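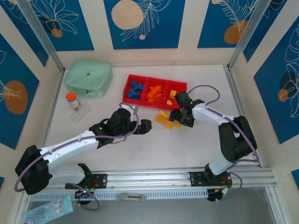

Sorting small blocks and bits by color – quick tips

One color, one compartment. Start there. Dump everything out on a pale table or an old white sheet, bright pieces show up fast on white and you wont miss the little ones. Patterned tablecloth = misery.

Tray with dividers beats a stack of tubs. You see all of it at once, no lids to lose. Three compartments is plenty for a first sort. Don't buy the 80 compartment thing, I had one, it's in the garage holding dust.

Do the easy color first. Blue against orange, no thinking required. Yellow and orange is where it goes wrong, esp. under a warm bulb in the evening. Daylight if you can get it. If not, put one yellow and one orange side by side at the edge of the tray and check against those.

Don't fill to the top. Long pieces laid every which way take up twice the room, and then the heap slides over the divider when you carry it. Big pile, big compartment. Few pieces, small one.

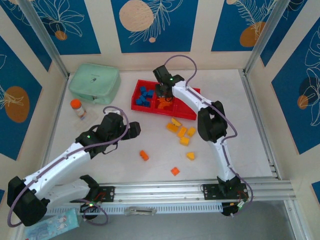
Leave the odd ones out in front till last. Anything you have to look at twice, leave it on the table and keep going. Go back when the rest is in. Goes much quicker then, you've got a full compartment to compare with.

Tray at the back, loose pieces between you and it. Short reach, nothing to knock with your elbow. Turn the tray at an angle if that suits your hand better.

Got a really big lot? Nimal Talukder wrote in about 3000 pieces from a school clear-out, did it in batches – one dinner plate's worth at a time, plate empty, stop for tea. Took him from Friday lunch to bedtime but he says no mix ups.

Washing. Before sorting, not after. Mesh bag, lukewarm water, drop of dish soap, spread on a towel overnight. Not the dryer!! Plain plastic only, wood blocks get a damp cloth and thats it.

Trays – the Wuner one slides about on a smooth table, so a bit of shelf liner underneath. Dedik makes a deeper one, good for long pieces, bad for little fingers. Wipe either with a damp cloth, crumbs get in the corners and a dry paintbrush gets them out.

Labels only if other people put things away. Dab of paint or a colored sticker on the rim is better than words for kids. 2 stickers per compartment, front and back, so it doesn't matter which way round the tray goes on the shelf.

More in November, doing buttons and beads next. Send yours in.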